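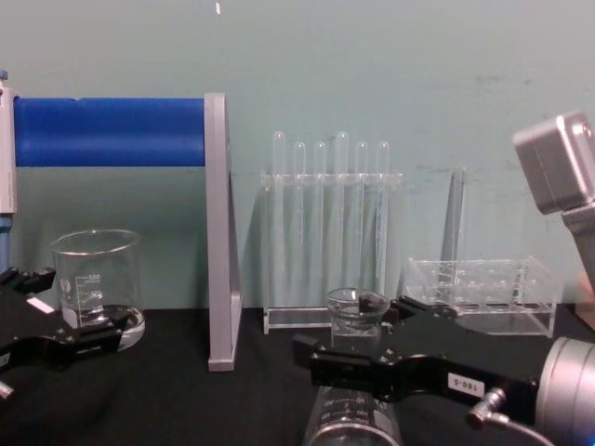 Fraser Dalgleish asked whether glassware left on the bench overnight counts as a fail or a comment. It counts as a comment if the item is clean and standing stable, and as a fail if it holds unlabelled liquid or sits within reach of the bench edge. The checklist wording has been changed to say so.

Teaching Laboratory Glassware and Bench Inspection
Morkham Building, Room 3
Inspected Friday, March 4, 2022
Inspector: Ka-ming Su

2 comments | 3 shares

1. Beakers: rims and spouts free of chips. PASS
Comment: Run a gloved finger around the rim under the bench lamp. Star cracks at the base are easier to find with the beaker inverted.

2. Beakers: graduations legible. PASS
Comment: Graduations are indicative only. Anything needing a measured volume goes in a cylinder.

3. Test tubes: no scratches or clouding. FAIL
Comment: Two tubes from the Geria drawer had scoring near the lip. Both discarded to the broken glass bin. Check the remainder of that drawer before the next practical.

4. Test tubes: drained inverted after washing. PASS
Comment: Tubes are to be fully dry before they go back in the drawer. Do not force a tight tube over a peg. Set it aside.

5. Racks: stable on a flat surface, no cracks at the joints. PASS
Comment: Acrylic racks must not be wiped with acetone or put in the drying oven. Warm water and detergent only. Crazing around the holes is grounds for replacement.

6. Bench surface: clean, no residue, no blistering. PASS
Comment: Clear glass is hard to see against some finishes. Keep it grouped and back from the front edge.

7. Walls behind benches: washable, paint intact. COMMENT
Comment: Scuffs and marks, cosmetic. Original 1956 plaster under the paint, so report any flaking to the Alemayehu contractor and do not sand.

8. Broken glass bin: lidded, labelled, below the fill line. FAIL
Comment: Lid missing. Replacement ordered from Hikden.

9. Spill kit: sealed and in date. PASS
Comment: Expires in July.

Items 3 and 8 to be reinspected by F. Dalgleish. Sign the sheet on the inside of the door when done.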